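Surkport Family Respite Program
Interim Progress Report to the Shezi Fund
Reporting period ending August 31, 2024
Prepared by Ntombi Khumalo, Program Manager
Approved by Dumisani Mnguni, Executive Director

1. Purpose of this report

The Shezi Fund awarded Surkport a two-year grant to provide short breaks for people who care for a family member at home. Under the grant agreement we are required to report on services delivered, staffing, spending and any changes to the work plan. Sections 2 through 7 cover each of these for the first year.

2. Services delivered

Surkport provided 822 respite sessions during the period, against a target of 600. Most of the increase came from the afternoon sessions, which were first offered in May after families told us that mornings were hard to arrange around medical appointments. Demand for overnight breaks was lower than planned, and the unused places were converted to afternoon sessions with the approval of the Fund's grants office.

A session may take place in the family's home or at the Surkport house. At the house, the person being cared for spends time with a trained worker while the carer rests on site or goes out. Carers who stay have the use of the lounge and the kitchen, and may ask to speak with a family adviser.

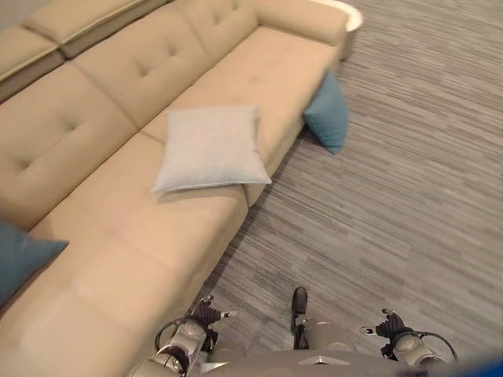 Referrals continue to come mainly from clinics and district nurses. Self-referrals rose in the second half of the year, following the distribution of a plain-language leaflet through pharmacies and faith groups. We had expected the leaflet to produce general inquiries, but a large share of callers asked for an assessment during the first call. The intake form has been shortened as a result, and the assessor now completes the medical section during the home visit.

3. Staffing and training

The program ended the period with 18 respite workers. Two positions were vacant for longer than planned, and cover was arranged through the relief list. Both have now been filled. All workers completed the required courses in safe lifting, medication support and emergency response. Dementia care training, which the work plan scheduled for the first year, was delivered to senior workers only. The remaining staff will attend in the coming year, and the cost has been carried forward.

4. Scheduling system

The move from paper rosters to the Vilto scheduling system is complete. Workers receive their assignments by telephone message and confirm them the same way. The change exposed a number of duplicate family records, which the office staff have corrected. Late cancellations remain a concern. They are now recorded by cause, so that the next report can separate hospital admissions from transport problems.

5. Feedback from carers

Carers were invited to comment by telephone or in writing at the end of each block of sessions. The most frequent request was for the same worker at every visit. We are not able to guarantee this, but rosters are now built around a named worker and one alternate for each family. Several carers asked for a quiet hour at the house with no meetings or calls, and this has been added to the afternoon timetable.

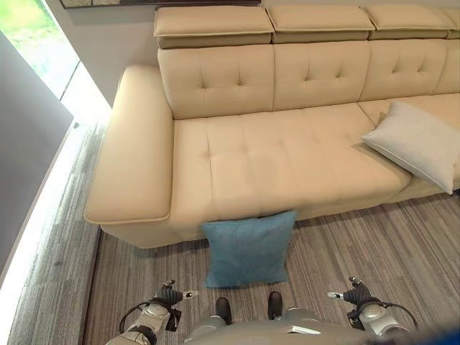

Transport was the most common source of complaint. The contract with Hevska covers the central routes only, and families in the outer districts depend on relatives or taxis. A request to extend the contract is under discussion, and a price has been received.

6. Spending

Spending to date is within the approved budget. Salaries were below forecast due to the vacancies described in section 3. Transport was above forecast, and the difference was met from the overnight line under the change approved by the grants office. No further transfer is requested. The full statement of accounts is being submitted separately.

7. Plans for the next period

Surkport will complete the dementia care training, settle the Hevska routes and review the demand for overnight breaks. If demand stays low, we will submit a revised work plan for the Fund's approval before any change is made. Questions about this report may be directed to Ntombi Khumalo at the program office.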